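Search this project
Go

Edetti Recipe Card Transcriptions - README

17/05/2019
by the maintainer

G'day, and thanks for stopping by. Edetti is a collection of handwritten recipe cards, typed up line by line so that people can search them, cook from them or study how home cooks wrote things down. There are 2,025 cards in this release, and 242 of them have something written on the back as well (usually a change of mind about the sugar).

## What you get

- `cards.csv` - one row per card, with the title, the ingredients and the method
- `backs.csv` - the same for the reverse sides
- `spelling.txt` - my running list of odd spellings, with a best guess beside each

Everything is UTF-8. If your spreadsheet mangles the accents, try importing the file instead of double-clicking it.

## How it was typed

I kept the original spelling, even where it made me wince, and I kept the old measures too. A "breakfast cup" stays a breakfast cup. Where a word had vanished under a butter stain I wrote `[illegible]` and moved on, though I did sometimes sit with a card for a whole evening first, because a good slice recipe deserves the effort! 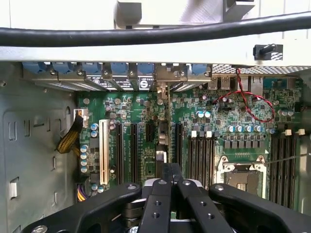
A black gripper over an open computer tower

The first 1,000 cards were typed before I settled on a rule for fractions, so you'll find both `1/2` and `half` in there. I went back over them in April and caught plenty, but please don't rely on that column being tidy. Oven temperatures are as written, mostly Fahrenheit, with a fair few that only say "moderate" or "quick".

## Known gaps

- Preserves and chutneys are thin on the ground.
- 15 cards are missing a method altogether. The cook evidently knew what to do.
- The `flavour` column is my own labelling and you're welcome to ignore it.

## Using it

Cook from it, print it, share it with your mum. If you publish something built on it, a mention of Edetti would be lovely. Corrections are always welcome - send the card number and the line as you reckon it should read, and I'll get it into the next release.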